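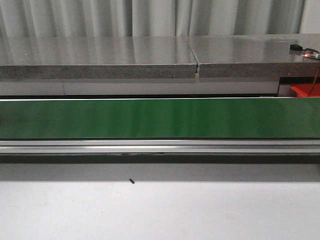 Comparing Two Grippers for Conveyor Picking
Project report, Thu 29 November

1. Aim
We wanted to find out which of two grippers picks small parts off a conveyor with fewer drops. One was the Clesteck two-finger gripper and the other was the Hutia suction cup. Both ran on the same arm with the same Temba controller.

2. Setup
The belt is green and has an aluminum rail along the front. The camera was fixed and did not move between runs. In October we tried a belt speed that was too fast for the controller, so all the results below use the slower one.

3. Method
We used eight different parts and ran 24 sessions, half with each gripper. The plan was 2,000 picks. We got to 1,497 before lab time ran out.

4. Results
The suction cup was better on flat parts and missed most of the curved ones. The two-finger gripper handled both but was slower, and it sometimes pushed a part sideways while closing. Changing the finger pads helped a little.

5. Next steps
Finish the remaining picks and repeat the curved parts with a softer cup.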